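Sorting the bolts, finally

Arvo job. Shed at Lirkuldale has been a mess since August, 30 jam jars and no lids. Casimiro reckons you only need two sizes of anything. He's wrong.

Tipped out the first jar before brekky, mostly rust. Kept the good ones, chucked teh rest. 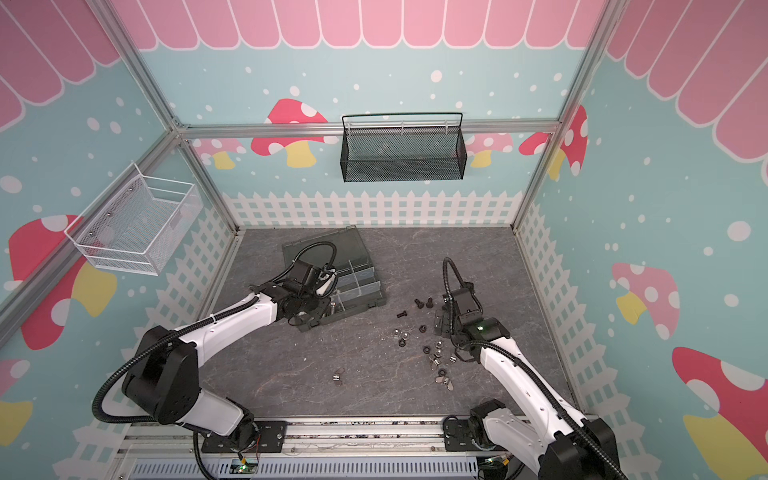

Dividers are what sold me, after years of ice cream tubs. Clear ones in a dark grey see-through tray, so you can sort of tell what's in there without opening up. Hex bolts first, then nuts, black and silver in together, cant be fussed. Wing nuts get their own spot, I'm always hunting for those.

Hinges next. Maybe.

Recent
Repainting the side gate
Teodoro's tomatoes
Traltar to Warimden by ute

Last updated: August
Contact | © Casimiro's neighbour | Back to top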